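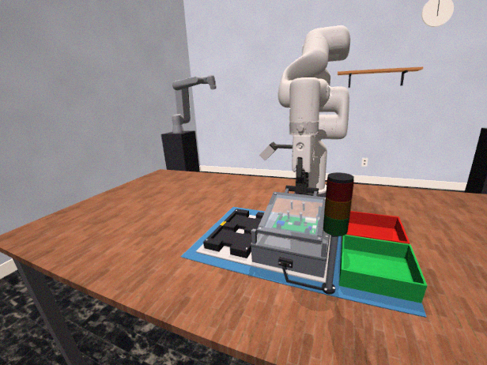

**Figure 1.** The simulated board cell, seen from the front. The circuit board lies behind the slanted clear lid, with the black fixture to its left and the red and green bins to its right.

## 4. Planning and scene checks

### 4.1 What the planner is given

The planner takes three inputs: the scene file, the current joint positions of the arm, and a target pose for the gripper. It returns either a timed joint path or a refusal with a reason code. There is no fourth input. In earlier versions the planner also read a settings file which could change collision margins for single objects, and we removed it after two machines in our own group were found to be running with different margins and giving different answers to the same request.

The scene file lists each object once, with a name, a parent, a pose relative to the parent, and two shapes. The first shape is used for drawing and for the simulated cameras. The second is used for collision checks and is always built from boxes, cylinders or capsules. The bins, for example, are five boxes each in the collision model. The signal tower is one cylinder for the head and one for the pole. All items on the blue mat have the mat as their parent, so the whole set can be moved on the table by changing one pose.

We generate the file from a short layout script. The script was first written for the Wiltov simulator and later changed to write the Granström format as well. The two simulators disagree about the order of rotations, and most of the early errors in our logs come from this.

### 4.2 The arm and what it carries

The collision model of the main arm follows the supplier's link shapes, simplified to capsules. The gripper and the side bracket at the wrist were added by hand. The bracket matters more than its size suggests. It sticks out to one side with a plate at its end, and a planner that only knows about the gripper will happily turn the wrist so that the plate passes through the enclosure or the fixture. In our first runs in August this was the most common kind of collision by a wide margin.

We tried two ways of dealing with it. The first was to wrap the whole wrist, bracket included, in a single large cylinder. It was safe but blocked nearly every approach to the board, as the cylinder touched the lid before the gripper got near it. The second was to model the bracket arm as a thin box and the plate as another, both fixed to the wrist link. This is what we use now. Planning takes a little longer because more pairs have to be checked, but the number of refused requests went down sharply.

The smaller arm in the background of Figure 1 is part of the scene file as a fixed object. It does not move in any of the experiments reported in this paper, and its collision shape is one box that covers the arm and its pedestal together.

### 4.3 The clear lid

The lid is a problem for perception before it is a problem for planning. Rays from the simulated depth camera pass through it and return the board underneath, so an occupancy map built from depth alone shows free space where there is a solid sheet. A path planned on that map goes straight through the lid.

Our answer is simple. The lid is never taken from the depth map. It is always inserted from the scene file as a thin box, at the angle given there, and it overrides whatever the map says about that region. The cost is that the file has to be right. If the real lid were at another angle, the planner would not find out from the camera. We therefore check the lid angle separately, using edges in the colour image: the grey rim around the clear panel is easy to find, and a line fit along it gives an angle that can be compared with the file. When the two differ by more than a set limit, the planner refuses all requests in that area and returns the code LID_MISMATCH.

The latch on the front panel and the thin black rod below it are in the drawing model only. We left them out of the collision model at first by mistake, and then on purpose – no target pose used here brings the gripper down to that side of the enclosure. A cell with a different task would need them.

### 4.4 Replay set

To compare versions of the planner we keep a replay set. Each entry holds the start joint positions, the target pose, the scene file in use at the time, and the result returned. The set has 2081 entries, collected from scripted runs and from targets sampled over the mat, the enclosure and the inside of the bins. It was frozen on 7 September 2020 and has not been changed.

Of these entries, 1203 have a target above the enclosure or the fixture. The rest are mostly moves to and from the bins, with a small number of long moves in which the arm starts folded back over its base. We did not try to balance the set. The entries near the enclosure are the ones that break, and we wanted plenty of them.

A replay run works as follows:

1. The scene file is loaded and checked for objects that overlap before any motion.
2. The request is sent to the planner with a fixed random seed.
3. The path is stepped through in the simulator, and every contact is written to the log.
4. The result is compared with the stored one.

A changed result is not treated as an error in itself. It is put in a list for someone to look at. A contact in step 3 on a path the planner had accepted is an error, and it stops the release. The full run takes about 100 minutes on one desktop machine, and most of this is spent in step 3.

Step 1 has turned out to be more useful than we expected when we wrote it. A bin moved a short distance in the layout script can end up overlapping the signal tower, and the planner will then refuse every request with a code that points at the arm. The overlap check catches this before any time is lost.

### 4.5 Choice of viewpoint

The log viewer can play any entry from two fixed viewpoints. The front view in Figure 1 is good for judging height, for instance how much room there is between the gripper and the lid. It is poor for the bins, as the near one hides part of the far one. The second viewpoint is higher and looks down across the table, and it is the one we open first when an entry involves a move from the enclosure to either bin. From there the order of things on the mat can be read directly, and a path that swings too wide is plain to see when it is drawn over the tabletop.

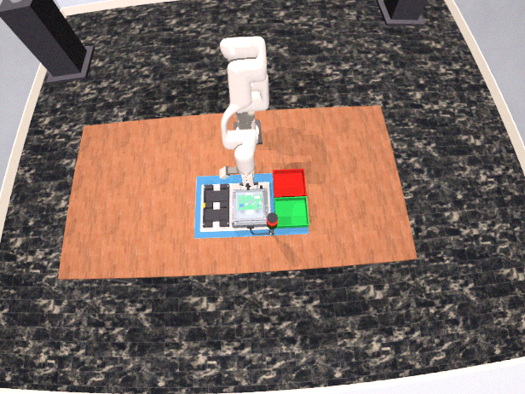
Clevcombe, in written comments on a draft of this section, argued that fixed viewpoints invite people to trust their eyes over the contact log, and that a path which looks clear from both sides can still graze the lid rim. The comments asked for the viewer to show the smallest distance between arm and scene at every step, with the names of the two shapes concerned.

We agree with this and have added it. The distance is now drawn as a short line between the nearest points, and its value is printed beside the time stamp. Going back over the replay set with the new display, we found a group of accepted paths with no contact but very little room at the plate on the wrist bracket. The margin for that one shape was raised in the scene file, where every version of the planner can read it, and the replay was run again with both simulators. The results matched except for a few long moves, for which the Wiltov run chose the other elbow position.

### 4.6 Limits

All results in this section come from simulation. The scene is static during planning, and an object that moves after the request has been accepted will not be noticed until the next request. The bins are empty in every entry of the replay set, so nothing here tests placing a board on top of another. Lighting is constant, which makes the rim fit in 4.3 easier than it would be on a shop floor.

The layout script, the replay tool and the scene files are kept in one repository under the project name Banex. The stored paths are kept separately because of their size. Anyone who wants to repeat the runs needs the same planner seed and the frozen scene files. Newer files will load, but the stored results will no longer line up with them.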